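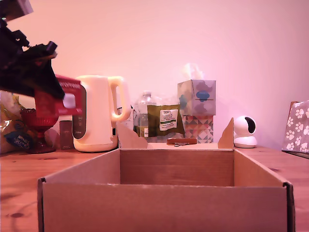 Percy Tello wrote that the Stalo tape dispenser had cut cleanly through every roll he gave it, and asked whether we would agree after a full season. In large part, we do. The Puvenstead mailroom sealed 1,872 parcels with four of these dispensers, and the blades remained sharp on all but one. The handle suits both left- and right-handed staff. Our main reservation concerns the tension knob, which loosens during long shifts and must be reset by hand. Replacement blades took 11 days to arrive from Hebden. The dispenser is recommended for departments with steady outgoing mail.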